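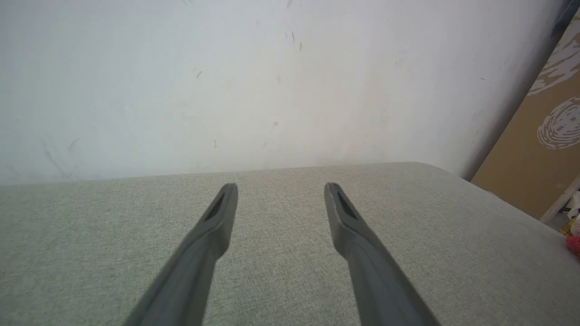
Skulari 机器人社 常见问题

更新于 11/18/18。提问之前请先看完这一页,社团邮箱的回信速度跟我们的机械臂差不多。

零基础能来吗?
能。社里一大半人入社时分不清舵机和电机,有几位现在也只是假装分得清。会拧螺丝算加分项,会把拧下来的螺丝放回盒子里的,我们直接发展成骨干。

要不要会编程?
不用提前会。新人头两个月跟着老社员跑现成的脚本,改改参数,看看夹爪会往哪儿撞。改坏了可以回滚,前提是你改之前提交过。这句话每学期要讲很多遍,所以也写在这里。

平时都做些什么?
主线项目叫 Grirkotero,内容是让机械臂用两指夹爪收拾房间里的软东西:布、毛绒玩具、袜子之类。听上去像家务,做起来也像家务,只不过一只袜子要叠一下午。支线包括改夹爪、修线、写文档。写文档的人永远不够,欢迎中文系同学。

为什么不做搬方块?
搬方块做过,第一年就做完了,视频还挂在主页上,配乐请多包涵。方块很配合,你夹哪儿它都是方块。布不一样,夹浅了滑走,夹深了连底下的垫子一起拎起来。想知道什么叫挫败感的,请从布开始。

腕部相机看到的画面为什么总有两根手指?
相机就装在手腕上,手指自然会入镜。请不要在处理数据时把它们裁掉,模型要靠它们判断自己离东西还有多远。去年有位同学好心裁了一整批,我们花了一个寒假重新录。

一共录了多少数据?
到目前为止 3,156 段,能用的少一些。剩下的主要败在三件事上:忘了开相机、忘了关脚本、操作的人中途接电话。新人录数据前要先看一遍失败合集,时长 20 分钟,口碑不错。

比赛是哪个?怎么报名?
我们参加的是 Distitz 杯学生组,二月开赛。每校限报 2 队,所以社内要先选拔。选拔内容是在规定时间内让机械臂从软垫上取走指定物品,垫子不许掉,物品不许飞。每队可以申请重来一次,理由写"它昨天还好好的"的,一律不批。

社费多少?
每学期 12 元,用来买扎带、胶布和热缩管。大件由学院出钱,审批流程比机械臂的运动规划还长,想要什么请提前一个学期想要。

弄坏了东西要赔吗?
正常使用弄坏的不赔,写一份事故说明就行,几句话讲清楚当时在跑什么程序、急停按没按。没按急停的,请另写一段为什么没按。夹爪手指是易损件,坏了去柜子里领新的,换完把旧的放进回收盒,别带回宿舍当筷子架。

Namboodiri 是什么?群里老有人提。
是我们自己写的标注工具,名字的来历已经没人说得清。界面难看,快捷键反人类,但它从不丢数据,所以一直没换。如果你觉得能写个更好的,请写。上一个这么说的人现在负责维护它。

活动时间和地点?
每周两次晚间活动,具体看群公告,地点在工程楼一层实验室。门禁卡要录入学号,录入后第二天生效。当天就想进的请敲门,敲重一点,里面常常开着风扇。

可以带朋友来参观吗?
可以,提前在群里说一声。参观时请站在地上的黄线外面,机械臂不认识你朋友,也不认识你。

中途想退社怎么办?
跟队长说一声,把借走的六角扳手还回来。扳手真的请还。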